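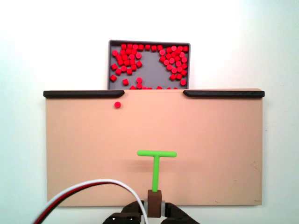
Sweeping board, September 28, 2023

Board is the peach one with black rails along one edge. Small red pieces go out through the gap between the rails into the gray tray. Pieces in the tray sit in two groups, left and right, floor showing between them. Green T-shaped tool, Resel handle, 200 mm shaft. Last piece near the inner tip of a rail is the slow one to clear.
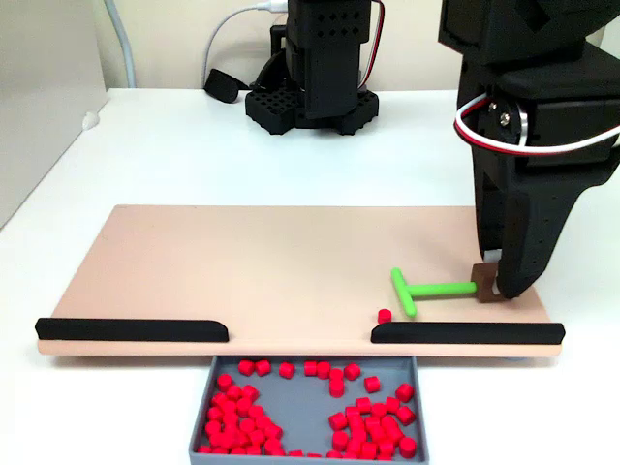

Tobiloba Okafor: try a shorter crossbar for the rail tips. Plistemley has one in drawer 4.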